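Progress Report to the Dralier Fund
Project: Refurbishment of the Shared Kitchen, Lobo House
Date: 2020-06-11
Prepared by: Dezső Oláh, Project Coordinator

1. Work during the reporting period

The second phase of the refurbishment is largely complete. All 16 storage units have been sanded and refinished, and 5 of the 6 new shelves have been installed along the north wall. The kitchen remained open to residents throughout, with the exception of two days set aside for varnishing.

The original cabinets were retained in accordance with the grant conditions. Plain panes were replaced with clear ribbed glass, which admits light while softening the view of stored items. The wood was finished in a warm amber tone.

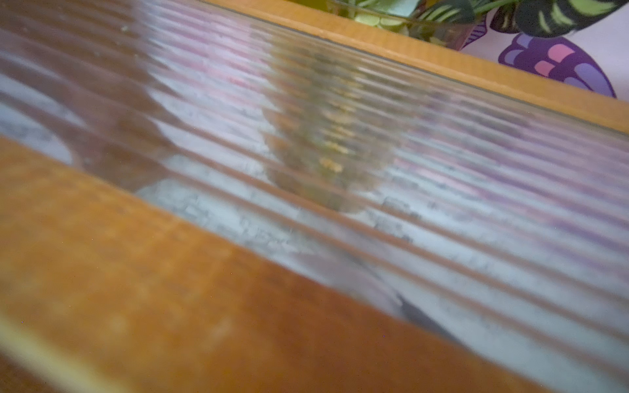
Ribbed glass panel set between wooden parts, with a speckled white and grey surface behind.

Dust and small smudges remain on the glass. A full cleaning of all panels is included in the handover list and will be carried out before final inspection.

2. Outstanding items

The last shelf is on order from Urix, and delivery has been confirmed. Two door hinges require adjustment. Residents have also asked for labels inside the cabinets, and a simple layout has been agreed with them.

3. Budget

Spending is within the approved amount. A small saving on glass has been moved to the lighting line, as agreed with Clumon in December. No additional funds are requested.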